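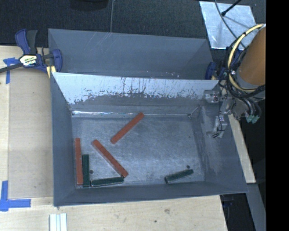
Sorting bins for the workshop bench

A deep plastic bin with a divider across it takes less room on the bench than two separate trays, and small stock stays where you left it. Keep the pieces you are working through on the near side and leave the far side empty for the ones you have finished with.

Sloped walls are worth looking for. Short bars and offcuts slide down to the floor of the bin, where you can get your fingers around them. In a straight-sided box they end up standing in the corners.

Stick to two colors per bin. Red and green bars are easy to tell apart under a shop light, but dark green and black are not, and you will pick up the wrong one by late afternoon. If anyone who shares the shop has trouble with red and green, use blue and yellow.

Lay the bars in one layer with space between them. Bars lying tight against a wall are the hardest to lift, so pull those out first or nudge them toward the middle.

Metal dividers pick up smudges and drips. Wipe them with a damp rag and a little dish soap, then dry them right away. Scuffs won't come out and do no harm. Check the bottom edge for burrs before reaching under it.

Empty the bin every 7 days and tip out the dust. Renu Solanki writes that she lines hers with a piece of old rubber mat to cut the noise. Trim it a little short so it lies flat.

Next: Storing sandpaper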